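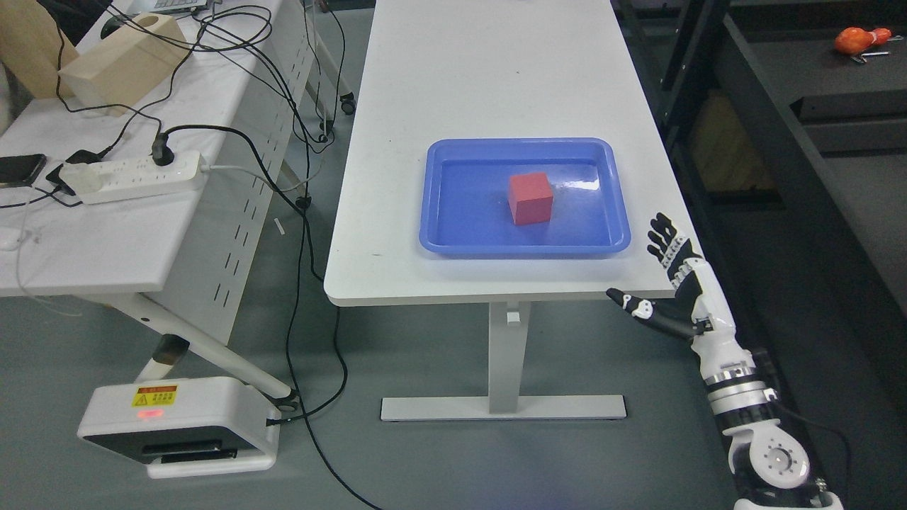

Asum 15 Storage Tray

Item no. 589
Maker: Lanz
Availability: In stock, ships from our warehouse

The Asum 15 is a shallow open tray for sorting and carrying small parts, craft supplies, seed packets, office odds and ends, or anything else that tends to roll off a work surface. It has a raised rim on all four sides and rounded corners inside and out, so it wipes clean without leaving a line of dust in the corners.

We have carried the Asum range for six years. The 15 is the middle size and the one schools and repair shops reorder most. It fits on a standard shelf, and an adult can carry it with one hand when it is lightly loaded.

Details

Outside length: 15 inches
Outside width: 11 inches
Height at rim: 2 inches
Weight empty: 403 grams
Material: polypropylene, one piece, no seams
Colors: blue, gray, yellow, white
Temperature range: 14 to 176 degrees Fahrenheit
Dishwasher safe: yes, top or bottom rack
Stackable: yes, when empty
Lid: sold separately (see below)

Using the tray

Trays nest when empty. A stack of ten stands a little under eight inches high. Full trays should not be set directly on top of each other unless the lids are on, and then no more than four high. For taller stacks use the Zindura rack, which holds twelve trays on runners and has room for a label on each level.

The bottom is smooth on the inside and has a shallow ribbed pattern underneath. The ribs keep the tray from sliding on a painted or laminated surface. On rubber matting the tray grips more than some people like – if you need to push it along a bench, order the gray version with the plain base and write "plain" in the order notes. The plain base is not made in the other colors.

Label holders clip over the short side. They take a card up to three inches wide. The older Lanz holders with the metal spring also fit, but they scratch the rim.

Cleaning

Warm water and dish soap are enough for most things. Machine oil comes off with ordinary degreaser. Do not use acetone. Permanent marker can be removed with rubbing alcohol if you get to it within a day or two, and yellow and white trays may keep a faint shadow. Let trays dry before nesting them or they will stick together. Stuck trays come apart after a few minutes under a hot tap.

Accessories

Clear lid for Asum 15, snap-on
Divider set, two long and four short
Label holders, pack of ten
Zindura rack, twelve levels, flat-packed

Dividers made before October 2021 are slightly shorter and will sit loose in the current tray. If you are adding to an older set, tell us and we will check what is left in the warehouse.

Ordering

Trays are sold singly or in cartons of 24. Carton price applies to full cartons of one color. Mixed cartons can be packed by hand for a small charge – please allow two extra working days. For orders over 1000 trays, contact Heike Petersen in trade sales before placing the order online, as the website will not show the right freight cost.

Unused trays can be returned within 30 days. We do not take back trays that have been labeled or drilled.

Customer comments

"Bought eight for the bead table. They stack well and the corners are easy to clean. Would like a green one." – Huguette Lebrun

"Good tray. The lid is stiff for the first week." – Andri Mösli

"Ordered the plain base by mistake and kept it. Works fine on wood, slides a bit on the steel bench." – Kilian Kofler

Prices and stock on this page were last checked on Friday, December 29, 2023.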